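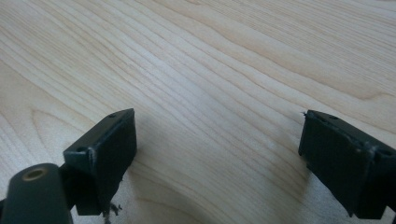 Indoor humidity and solid wood furniture: notes for the heating season

Wednesday, November 28, 2018

Most of the service mail that reaches the Rodenitz workshop between now and spring concerns movement. A tabletop has opened at a glue line, a drawer that stuck in August now rattles, or a door panel shows a strip of unfinished wood along one edge. In most cases the cause is dry air.

Wood takes up and gives off water until it is in balance with the air in the room. At 60 percent relative humidity and ordinary room temperature, most species settle near 11 percent moisture content. At 30 percent relative humidity the same board settles near 6 percent. The change in size is almost entirely across the grain. Length can be ignored for furniture.

Flat-sawn boards, the ones with arches and loops in the grain, move more in width than quarter-sawn boards of the same species. In maple the ratio is close to two to one. Veneer on a stable core is a separate case: the core controls the movement, and the face follows it or cracks.

The Gokby table is built with slotted steel brackets under the top. The screws must be able to slide in the slots. Tighten them until the washer seats, then back off a quarter turn. If you have moved house and reassembled the table yourself, check this first – a top that is locked down on both sides will split before it will bend.

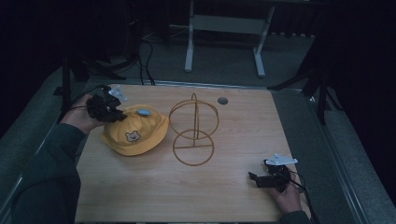 Does a coat of oil or varnish stop the wood from moving?

A finish slows the exchange of moisture but does not stop it. A top finished on both faces will still reach the same moisture content as a bare one, only later, and the delay helps with short swings in the weather. A top finished on one face only will cup, so the underside should get the same number of coats as the upper side.

For measurement, a basic digital hygrometer is good enough if it has been checked with a salt test. Put a spoonful of table salt, dampened to a paste, in a closed jar with the sensor and leave it overnight. The reading should be 75 percent. Note the error on a piece of tape on the back of the unit.

Place the sensor at table height, away from radiators and outside walls. A reading between 35 and 50 percent needs no action. Below 30 percent for more than a week, run a humidifier, and bring the level up slowly – a few points a day.

Replacement slotted brackets for the Gokby are stocked under part number 729. The older Zosel frame takes part 144, with the shorter slot.

We use cookies to remember your newsletter settings. Accept | Manage preferences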